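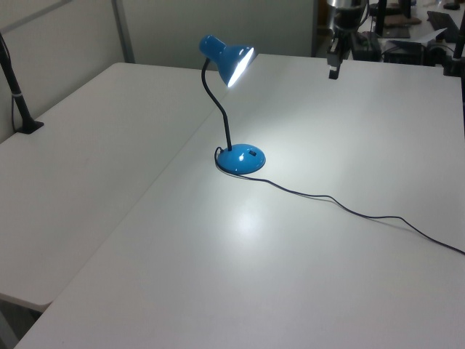 Teaching an arm to stop guessing: a chat with Zuzanna Sobczak

I'd been meaning to get out to Varkville since February, when Jeferson Guerra forwarded me a long changelog from Mosoti with the subject line "you'll like page two." Page two was all about lamps. So I called the author, Zuzanna Sobczak, and she told me to come by on a Saturday, when the building is quiet and she can hog the good workstation.

Zuzanna writes the planning layer at Mosoti, the bit of software that sits between "the camera thinks there's a switch there" and "move the arm." She's been at it for four years and she talks fast, so forgive me if I've squashed a few things together.

I asked her why a desk lamp, of all things. "Because it's rude to every module at once," she said. "Perception hates it when it's on. You've got this blown-out white where the bulb is, then a shiny blue base throwing highlights back at you, and the switch is this tiny dark patch on the base. And then the planner has to deal with a skinny bendy neck and a cord running off across the table."

The cord is what she really wanted to talk about (I got the feeling she always does). Their old planner treated the whole cord as a wall. Any path that crossed over it got thrown out, even if the gripper would have passed well above. "We were rejecting perfectly nice paths. Jeferson went through one night's log and found 559 rejected plans, and most of them were the cord." These days the cord gets its own label and a thin safety margin, and the arm is allowed to go over it but never drag through it. She says that one change took an afternoon to write and a month to trust.

The glare fix is simpler than I expected. The camera node takes a short exposure and a long one and merges them before anything tries to find the switch. It costs them time, though. The merge used to add 350 milliseconds, which made the arm look like it was daydreaming between moves. "I got it under 100 by only merging the part of the image we care about. I was so pleased with myself! Then it broke on the gooseneck, because the part we care about kept moving when the neck did."

We spent a while on tooling, which I could have done all day. Mosoti runs its replays in Kamatby, an in-house viewer that lets you scrub back through a run and see what the planner believed at each step. I've used plenty of viewers that only show you what the robot did, so this made me pretty jealous. You can click on a rejected path and it tells you which check killed it, in plain words. Zuzanna wrote those messages herself. "They used to be error codes. I had a sticky note with the codes on it, and then I lost the sticky note."

What about learning the whole thing end to end, and dropping the planner? She laughed at me a little. Her friends at Sikik are going that way and she swaps notes with them. "I like their stuff a lot. But when mine picks a silly path I can open the log and find the line. I'm not ready to give that up – ask me again next year."

Next on her list is the neck. Right now the planner takes its shape once, at the start, and holds on to it. She wants it refreshed every time the gripper comes near the shade, and she has a branch that sort of does this, with a memory leak she was planning to chase after I left.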